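April 9, 2020. Notebook, Riltside gene therapy bench

Rodetti vector, second prep. Thawed the 26 small vials this morning and I'm happy with them, no clumps at all! Titre still reads low next to the July batch, so I've gone back to the old dilution sheet (the one with my coffee ring on it)

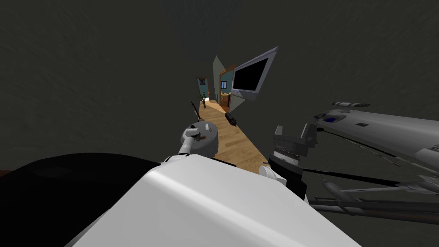

and redone everything from 1 in 200 down to 1 in 2000. Kaja thinks the plate reader drifts when the door's open — she may well be right.

To do:

1. Rerun the factor VIII clotting assay with fresh plasma from Loltstead.
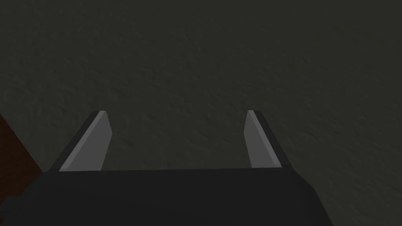
2. Ask Rasa which buffer she used in July, the label just says "new one".

3. Move sample 2272 to the bottom freezer drawer before it gets lost again.
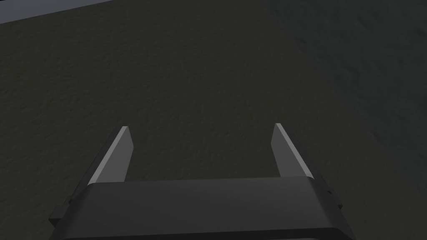
Dark, finely grained surface, lighter towards the upper right.

Rang round after lunch about whether to wait for the repeat titre before we send anything on. I'd go ahead, myself, as the clotting numbers look decent and the freezer's bursting

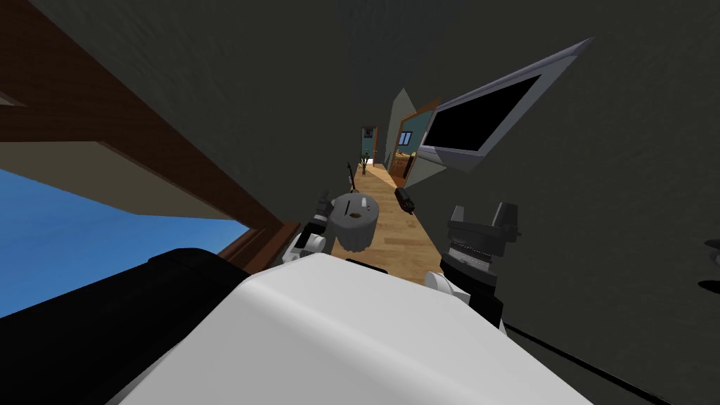

but Svitlana Panasiuk would hold everything until two readings agree, and wants the July standard run on the same plate. Fine, plate booked.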